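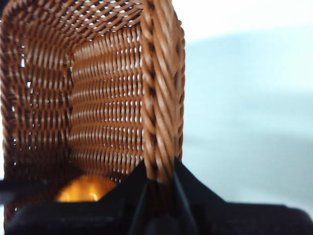
Home Issues Articles Authors Submit Contact

3. Baskets and where the food ends up

I said in the last section that I'd get to the baskets, so let me get to the baskets. When I started asking people how they store food that doesn't go in the fridge, I expected to hear about pantries and cupboards. What I got was a lot of talk about open containers on counters and tables, and most of those were woven. People like them. They like them even when they complain about them in the same breath, and I have pages of notes that go back and forth like that.

The kitchens in Sturano and Clellamer were different in size, but the habits were close enough that I'm treating them together. I sent out a short survey in April (100 households, one page, nothing fancy) and then spent time in a smaller set of 20 kitchens, sitting around, drinking a great deal of coffee and asking what went where. Periklis Petridis read the notes separately from me and sorted them his own way, and where we disagreed I've kept both readings. We argued most over what counts as "putting away." He wanted it to mean that a thing has reached the place where it will stay until it's eaten. I wanted it to mean that the person has stopped thinking about it. Those two overlap a lot less than I'd hoped!

Take the potato. In a cupboard it is put away by anybody's standard. In an open basket it's sort of half put away - you can still see it, it still nags at you a little, and it may share the space with whatever comes home next. One woman in Clellamer told me she keeps her potatoes in the open for exactly this, so she'll cook them before they sprout. Her neighbor moved his into a drawer and found them again when the drawer started to smell. I don't want to build a theory on two neighbors, but I heard versions of both stories again and again.

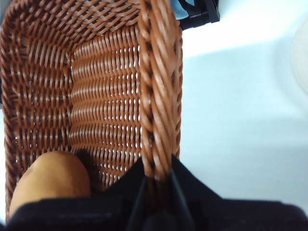 Figure 2. A potato in a woven basket with a braided rim. Light shows through the gaps in the end wall.

The weave matters more than I gave it credit for at first. In a basket like the one in Figure 2 there are small gaps between the strands of the end wall, and several people brought up gaps of this kind without my asking. They talked about air getting in. They also talked about dirt getting out, onto the shelf or the table, and there the opinions got pretty heated. A few lined the bottom with paper or a dish towel. Others just picked the basket up now and then and wiped underneath, and one man in Sturano said he had never once wiped underneath and didn't plan to.

Then there's the question of material. The synthetic rattan kind came up a lot, mainly for being easy to rinse. People who owned natural willow baskets were prouder of them, and used them less for anything that comes out of the ground. I found that a bit funny, given that carrying dirty vegetables is an old job for a willow basket, and Tichý makes much the same point in the market study I discussed earlier.

Shape got less attention in the interviews, but I think it does quiet work. Rectangular baskets were mostly pushed up against a wall or into a corner, and food in them tended to gather along one side and get forgotten there. Round ones sat in the middle of things and got turned, so people saw more of what they had. I didn't measure this properly and I wish I had. The Fleltton inventory, with its 500 entries, lists containers by width and depth and leaves out shape altogether, so it couldn't help me either.

One last thing on mixing. I had assumed that fruit and vegetables would be kept apart, and in the survey answers they were. In the kitchens it was looser - an onion in with the lemons, a potato wherever there was room. When I pointed this out, people usually laughed and moved something. By my next visit it had often moved back, and Section 4 picks up from there with the weekly shop.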